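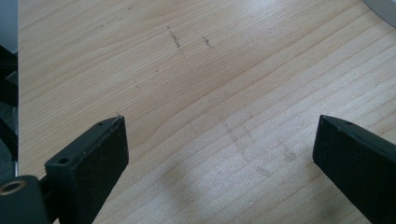

3.2 样本与观察方法

图3 浅色木质桌面，纹理呈细密弧线，中部略拱起。

访谈对象30人，均为租住Parkitstead旧公寓的住户，由Nawal Shawky与Seidu Korletey分头联系。问题只有一个主线：家里的桌子怎么用，用多久，什么情况下换掉。录音转写后逐条编码，编码本见附录。两人编码不一致处交Hatsue Uchida裁定。

问卷部分另计。发出1000份，收回有效900份。未填年龄的保留，未填居住年限的剔除。12月补发过一轮催收信，回收情况与首轮无明显差别，故合并处理。

3.3 初步结果

木纹被提到的次数比预想多。受访者谈“旧”，很少先说尺寸或款式，多从桌面讲起：颜色深浅、反光、摸上去的感觉。一位住户的原话：“纹路看熟了，换一张反而不习惯。”类似说法在长租户中较集中，短租户则更在意搬运和价钱。

浅色桌面（参见图3）与深色桌面的评价差异，主要出在“显脏”一项。浅色者认为灰尘不明显，但水渍、茶渍难处理；深色者正好相反。这里没有控制涂层种类，是个缺限，后续须补。

Amegashie提出的“依恋—磨损”三阶段划分，本文数据只支持前两个阶段。第三阶段样本太少，暂不讨论。另，Sustska社区的对照数据尚在整理，下一节先只报告Parkitstead的的结果。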